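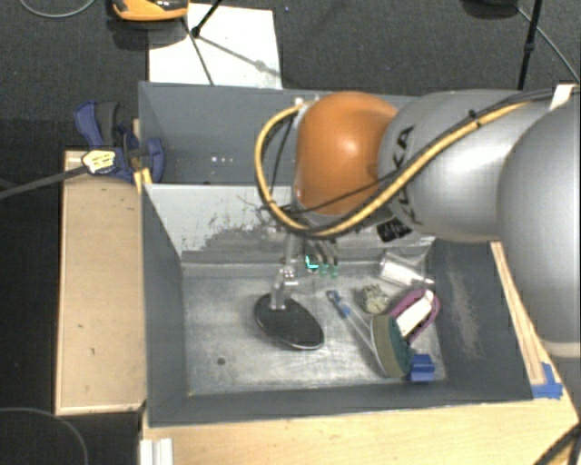

Gray bin, metal floor, things on the right side.

Zusa Forum > Workshop and Storage > Worn metal bin, paint or leave it?

lefteris_t
Hello to all. I would like an opinion about a gray bin like this one. The side walls are painted dark gray and they are still acceptable to me. The back wall has a patch where the paint is scratched and peeled, and the floor is full of streaks and scuffs. I keep small mixed things in it, for example a clear cup and one rough piece that looks like a rock. Should I paint the floor, or put a mat inside?

Pliltside68
Leave the floor. Paint on a floor which is used every day will be scratched again before November. I painted mine 2 times and I regret both. On the back wall you can sand the loose edges and put one thin coat.

aliki_k
I do not agree with Pliltside68. If the primer is good, the paint stays. Mine is holding for six years, and I throw heavy things in it. The problem is that people do not clean the grease first.

Pliltside68
Six years with heavy things? Then you have a softer life than me :) What primer?

aliki_k
The gray one from Undard, two coats, and one full night between them.

spyros.b
Please think also about the mat. A clear cup lying on its side on shiny metal is not easy to see, everything reflects. I put a dark rubber mat and now I find my small parts much faster. But a flat black thing will be lost on it, so choose the color after what you keep inside.

lefteris_t
Thank you Spyros, this I did not think. I have both kinds, clear and black. Maybe a beige mat?

spyros.b
Beige is fine, but then your rock will hide.

Pantelis K.
The long pale scuff on the right wall looks to me like only a mark on top of the paint. Try a damp cloth with a little dish soap before you buy anything.

lefteris_t
I will try the soap first and I will write here the result.

Related topics
Rust spots on shelf brackets
Which mat for deep drawers?
Sanding small corners by hand

This site uses cookies. By continuing you accept our cookie policy.
Contact | © 2020 Zusa Forum | Back to top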